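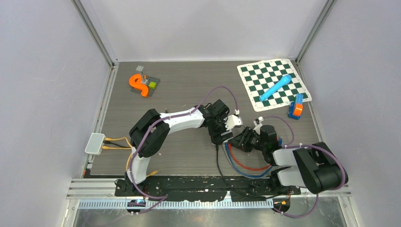
Resident asks police to fix late towing notices

A Hendent woman has written to the Nunby Police Department and the city's parking office asking them to change the way car owners are told that their vehicles have been towed. She says the letters arrive so late that people end up paying storage fees for days when they had no idea where their car was.

Sanaa El Khatib, who rents on the north side of Hendent, sent her letter in October. Copies went to the police traffic division, the parking office, the city clerk and the council member for the district. By the time this newsletter was put together she had a written reply from the clerk and a phone call from the traffic division.

El Khatib's car was towed from a block where temporary no-parking signs had been posted for water main work. She does not dispute that the signs were there. She had parked before they went up and was out of town when the crew came. When she got home the car was gone, and she called the non-emergency line to report it stolen.

"The dispatcher looked up my plate and told me there was no tow on record," she said. "So I filed a stolen car report. I called my insurance company. I took the bus to work for more than a week."

The tow notice came in the mail 10 days after the car was moved. By then the storage charge had been running at $20 a day, on top of the tow itself and a release fee. She paid the full amount at the Tomivix lot at 1713 Torres Street and picked up the car the same afternoon.

How the notices are supposed to work

Under the city's towing rules, the officer or parking agent who orders a tow fills out a form listing the plate, the location, the reason and the time. One copy goes with the driver. The other goes to the records desk, where it is entered into the system that dispatchers search. Tomivix, which holds the city contract, is responsible for mailing a notice to the registered owner once it has the address from the state.

The rules say the tow must be entered "promptly." They do not say what that means in hours. The mailing deadline is in the contract, and it is counted from the day the company receives the address, so a slow address lookup pushes everything back without anyone having missed a deadline on paper.

El Khatib asked for the paperwork on her own tow and got it from the clerk. The form was filled out on a Wednesday morning. It was entered at the records desk the following week, after she had filed the stolen car report. The request for her address went out after that.

Her letter asks for four changes. She wants tows entered the same day they are ordered. She wants dispatchers to be able to phone the lot when a plate does not come up and a caller says a car is missing. She wants storage charges to start only when the notice is mailed. And she wants owners who were charged during a records delay to be able to apply for a refund at the clerk's window, without having to go to traffic court.

What the city says

Hala Mansour, the city's parking manager, said her office had read the letter and agreed that the entry in this case was late. She said the records desk takes in paper forms from both police officers and parking agents, and that forms from temporary work zones tend to arrive in batches because one crew may clear several blocks in a morning.

"It should have been in the system that day," Mansour said. "When it isn't, the dispatcher has nothing to go on, and the caller gets a wrong answer. We understand that."

The city ordered almost 4,000 tows last year, according to Mansour. Her office does not track how many of those were entered late. She said staff would pull a sample of forms and compare the time written by the officer with the time of entry, and that the results would be shared with the council.
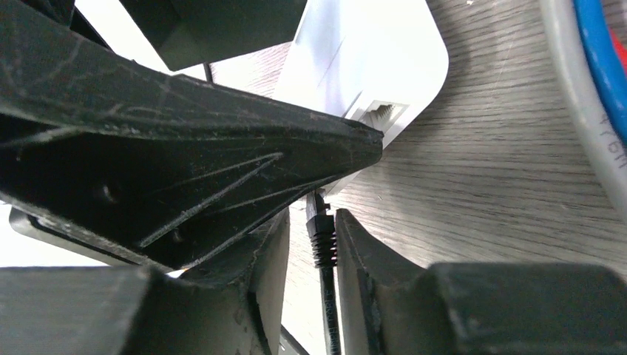

On the phone call to the lot, Mansour said there is no rule against it and that some dispatchers already do it when things are quiet. Making it a required step would be up to the police department. The traffic division confirmed that it had spoken with El Khatib and said it was reviewing the call script. It did not give a date.

The storage charge is a harder question. The daily rate and the point at which it starts are both written into the Tomivix contract, and the city would have to negotiate any change with the company. The current contract runs through next summer. Mansour said the start date for storage could be raised when the new terms are drafted this winter. A manager at the Torres Street lot said the company mails its notices within the time allowed and referred other questions to the city.

There is also the matter of the stolen car report. Officers took the report in good faith, and it stayed open until El Khatib called to say she had found the car. She was told at the lot that she should carry the release receipt with her until the report was closed, in case she was pulled over. She would like the records desk to check new tows against open reports so that owners do not have to sort this out themselves. The traffic division said the two systems are separate at present.

El Khatib has applied for a refund of her storage charges through traffic court, the only route open to her now. Her hearing has been scheduled. She is not asking for the tow fee back.

If your car is missing

Call the non-emergency line and give the plate number, the state and the block where you parked. If no tow comes up, ask the dispatcher to check with the lot, or call the lot yourself. The office at 1713 Torres Street can search by plate or by make and location, and it answers the phone in the evening after the release window has closed.

To get a car out you need a photo ID and proof of registration or title. If the registration is inside the car, staff will walk you to it. Someone else can pick the car up for you with a signed note and a copy of your ID. Keep the receipt and the yellow copy of the tow form, since the form shows the time the tow was ordered and you will need it if you ask for a hearing.

Residents who received a late notice can send a short account to the city clerk. Include the plate number, the date of the tow and the postmark on the envelope if you still have it. The clerk's office says it will pass these along to the parking office for the review.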